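7. When the arm drops things, or won't let go

I've put this section after the calibration one because that's the order I met the problems in. If your Nimley is picking and placing happily, skip to section 8 and come back when it isn't. You will come back, I'm afraid. Mine ran for weeks without a hiccup and then one morning in June it squeezed a packet of crisps until it burst, stopped with fault 1472 on the panel, and wouldn't open its fingers again until I'd had the cover off.

There are two faults people muddle up, and the fixes are different, so look at the panel before you touch anything.

Fault 1472 means the gripper motor has asked for more force than it should and has locked itself where it is. The fingers stay shut.

Fault 1555 means the gripper thinks it's holding something and the finger sensor disagrees. The fingers may be open, shut or anywhere in between.

CAUTION: With either fault showing, the arm is still powered and the shoulder joint can still move. Press the red stop button before your hands go anywhere near it. I know it looks frozen. Mine looked frozen too, and then it swung down and caught me on the knuckles while I was trying to wiggle a packet out. Nothing broken, but I yelped.

7.1 Clearing fault 1472 (fingers locked shut)

1. Press the red stop button and wait for the light on the base to go steady amber.

2. Support the arm just above the wrist with one hand. It will sag a little when the brake lets go, and if there's anything fragile underneath you'll want it out of the way first.

3. Find the release screw on the side of the gripper. It's under the rubber plug, which is a swine to get out the first time. A teaspoon handle works.

4. Turn the screw anticlockwise, up to 8 half turns, until the fingers relax. Stop as soon as they do. If you get to the end and they're still tight, don't force it, go to 7.3.

5. Take out whatever it was holding and have a good look at the finger pads. Mine had a sliver of foil stuck across one of them, no bigger than a fingernail clipping, and I'm fairly sure it was the cause of the whole palaver.

6. Wipe both pads with a dry cloth. No washing-up liquid, it leaves them slippery and you'll be straight over to fault 1555.

7. Turn the screw clockwise again until it clicks, push the plug back in, twist the red button to free it and choose Home Gripper from the menu.

Note: If you skip the click in step 7, the arm will home perfectly well and then drop the very first thing it picks up. Ask me how I know!

7.2 Clearing fault 1555 (sensor disagreement)

This one is usually down to the load and the settings, so leave your screwdriver in the drawer for now.

1. Press stop, take away anything that's in the fingers, free the button again.

2. Open Settings, then Grip, and read the force level. The Nordin controller goes back to Firm after every update (very annoying), and Firm is far too much for soft packs.

3. Set it to level 2. Save it. Then go out of the menu and back in and check it really has saved, as mine didn't on the first two tries.

4. Run Finger Check from the same menu. The fingers will open and close slowly on thin air. If both bars on the screen rise together you're fine. If one lags behind, that side's cable is loose at the wrist, so stop the arm again and push the little white plug home.

5. Choose Clear Fault.

Once it's clear, don't go straight back to whatever job you had it on. Give it a proper trial with soft, awkward things first. Solid blocks tell you very little, since the arm copes with those even when it's poorly. I use a pack of tissues and a foil snack bag in a shallow cardboard box, because the tissues squash, the bag crinkles and slides, and the box sides get in the way of the fingers just as they would in real use.
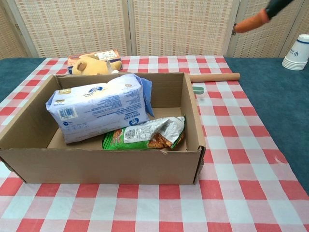 Start the trial at slow speed and keep one hand by the stop button the whole time. Lift, hold, put down, and do the squashy item before the crinkly one. What I listen for is the motor note. A steady hum is good. If it climbs to a whine while the fingers are closing, hit stop, because that's the sound mine made just before it locked up.

Note: Shiny packaging can fool the overhead camera into aiming at a bright patch. If the arm keeps going for the same wrong spot, move your lamp before you start fiddling with calibration again. I lost an entire afternoon to that.

7.3 If it still won't clear

Leave the stop button pressed, unplug the arm at the wall and leave it off until the base light has gone out completely. Plug in, free the button, and try once more from the top of 7.1 or 7.2, whichever applies.

CAUTION: Don't open the gripper housing while the arm is plugged in, and don't prise the fingers apart with a tool. Ronja Myklebust, who helped me get my first arm going, bent a finger link that way and had to wait ages for the spare. The Covex finger set fits, by the way, but the Flarden one is a touch too wide and rubs on the guard.

If the same fault comes back after that, write down the number, the force level and what the arm was picking up, and send all three with your repair request. They will ask.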